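Wundgate Horticultural Supply
Home > Growing Equipment > Propagation > Benches

Doneo Propagation Bench

A self-watering bench for seed trays, cuttings, and young potted plants

Overview

The Doneo Propagation Bench is a freestanding growing bench intended for greenhouses, school gardens, nurseries, and the plant collections of parks and public gardens. It combines a shallow watering bed, a removable capillary mat, and a covered reservoir in one unit. Trays and pots placed on the mat take up water through the holes in their bases, and the surface of the potting mix is left undisturbed.

The bench was developed by the Wundgate growing department with Solène Bouvier, who managed the propagation houses at our Poltska site while the first units were in use there. It replaces the Picard bench, which is no longer made. Spare parts for the Picard are still supplied and are listed at the foot of this page.

How the bench waters

Water is held in a closed reservoir below the bed. A float valve lets it into a narrow channel along the rear edge, and the tail of the capillary mat hangs into this channel. The mat draws water forward across the full width of the bed. As the plants use water the mat draws more, and the float valve refills the channel to its set level.

There is no pump and no timer, and the bench needs no electrical supply. When fitted with the optional warming base, a grounded outlet is required. The outlet should be installed by a licensed electrician and protected against splashing.

Under normal spring conditions a full reservoir will supply a fully planted bench for up to 18 days. Warm, bright weather and large-leaved plants will shorten this period. Growers should check the level window each week during the growing season, and more often in summer.

Construction

The legs and side rails are powder-coated steel. The bed is a single molded tray with a raised lip on all four sides and a slight fall toward the rear. Leveling feet are fitted to each leg and can be adjusted with the wrench supplied. The reservoir lid is opaque, to discourage algae, and lifts off without tools.

The capillary mat is a needled felt with a perforated black film on its upper face. The film slows evaporation and keeps roots from growing down into the felt. It should always be laid with the film side up.

Specifications

Bed length: 54 inches
Bed width: 24 inches
Working height: adjustable, 31 to 35 inches
Maximum evenly spread load: 700 pounds
Frame: powder-coated steel, dark green
Bed: molded polyethylene, black
Water connection: standard garden hose thread, or fill by hand
Catalog number: D-49

The maximum load refers to a bench standing on a firm, level floor with all four feet in contact. It includes the weight of the water in the reservoir. Benches standing on gravel should be set on paving slabs, one beneath each foot.

Plants suited to the bench

Capillary watering is well suited to seedlings that resent being splashed or flattened by a watering can. Begonias, petunias, lobelia, and snapdragons have been raised on the bench with good results, as have lettuce, basil, and most of the cabbage family. Softwood cuttings of fuchsia, coleus, and hydrangea root readily in an open, peat-free mix, provided that the mix is in firm contact with the base of the pot.

The bench is less suited to cacti, lavender, and other plants that need to dry out between waterings. These may be stood on the slatted insert, sold separately, which lifts the pots clear of the mat. Very large seeds, such as those of beans and squash, may rot if kept on the mat before they sprout. We advise starting them elsewhere and moving them to the bench once the first true leaf has opened.

Containers should have flat bases with several drainage holes. Pots with a raised foot or a deep rim will not touch the mat, and for these a short wick may be pushed through one of the holes. Crocks or gravel should not be placed in the bottom of pots used on the bench, as they break the path of the water.

Setting up

1. Assemble the frame and hand-tighten the bolts. Stand it in its final position, adjust the feet until the bed is level from side to side, and then tighten fully.
2. Hang the reservoir from the two lower rails and connect the supply tube to the float valve.
3. Lower the bed onto the rails with the channel at the rear.
4. Soak the mat in clean water and lay it in the bed, smoothing out any folds. Tuck the tail into the channel.
5. Fill the reservoir. Allow the channel to reach its level before putting plants on the bench.
6. Water each tray or pot once from above. This joins the water in the potting mix to the water in the mat. If the mix is allowed to dry out completely, repeat this step.

Two people are needed to lift the bed onto the frame. Assembly drawings are packed with every unit and can also be requested from our customer office.

Feeding

Liquid plant food may be added to the reservoir at one half of the strength given on the label. The lower rate is advised because salts tend to collect near the surface of the potting mix when water is drawn up from below. Once a month, each pot should be watered from above with plain water until it drains freely. Organic feeds containing solids, among them seaweed meal and fish emulsion, must not be used in the reservoir. They will clog the float valve and foul the mat.

Controlled-release granules mixed into the potting mix are a suitable alternative. Growers using them should fill the reservoir with plain water only.

Care and cleaning

The mat should be rinsed between crops. Remove it from the bed, hang it over a rail, and hose it down on both sides. A mat that smells sour or shows green growth along its edges may be soaked overnight in a mild horticultural disinfectant, then rinsed until the water runs clear. Do not wring the mat or put it in a washing machine. A mat in steady use should be replaced after two seasons.

The float valve can be unclipped and cleaned with a soft brush. In hard water districts, a white crust may form around the valve seat. White vinegar will remove it. Wire brushes and scouring powder should not be used on any part of the bench.

Before freezing weather, drain the reservoir, the channel, and the supply tube. Frost damage to a filled reservoir is not covered by the warranty.

From the growing department

Benoît Pichon, senior grower at Poltska, has kept the bench in use through three spring seasons. His notes are given for customers who are new to capillary watering.

"The usual mistake is to keep watering from above out of habit. Seedlings on the mat already have what they need, and the extra water leads to damping off. I would also leave a gap between trays once the leaves begin to touch. The mat keeps the air around them humid, and gray mold will find any tray that is too crowded.

"With cuttings I lift a pot now and then and look at the base. When roots show at the holes, the pot should come off the bench within a few days. Left longer, the roots spread over the film and tear when the pot is moved."

Options and spare parts

Warming base, with thermostat
Slatted insert, cedar, set of two
Clear cover with sliding vents
Caster set, locking
Replacement capillary mat, Doneo
Replacement capillary mat, Picard
Float valve, fits Doneo and Picard
Level window and seal, fits Doneo only
Leveling foot, single

The caster set lowers the maximum load by half. It should not be fitted to a bench that carries the warming base.
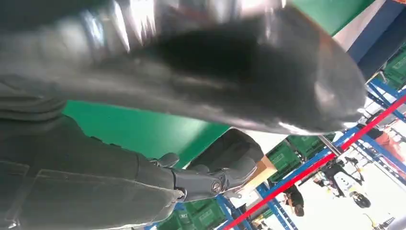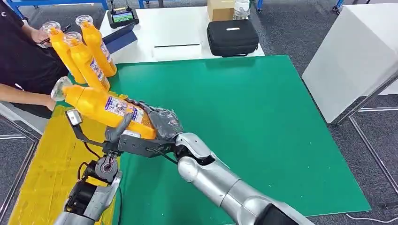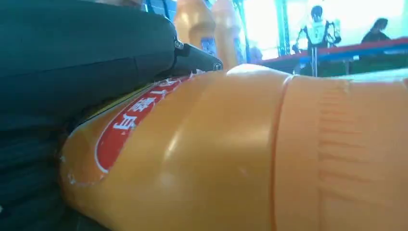 Ordering and delivery

The bench is shipped in two cartons by ground freight. Delivery is made to the curb or loading dock, and customers should arrange for help in moving the larger carton. Cartons should be opened and checked on the day they arrive. Damage or missing parts must be reported to the customer office in writing, with the catalog number and the number printed on the packing slip.

Schools, public gardens, and parks departments may order on account. A signed purchase order is required. Orders for more than four benches are built to request, and the customer office will confirm a shipping month when the order is accepted. Orders for spring use should reach us before the new year, as the workshop is closed to new bench orders through the end of May.

Warranty and returns

The frame and bed are covered for five years against faults in material and workmanship. The float valve and the warming base are covered for one year. Mats are treated as consumable items and are not covered. Unused benches in their original cartons may be returned within 30 days of delivery. Return freight is paid by the customer unless the goods were faulty or sent in error.

Benches that have held plants cannot be accepted for return, in keeping with our plant health policy. Where a part proves faulty after use, a replacement will be sent and the old part may be discarded.

Page last revised 20/04/2019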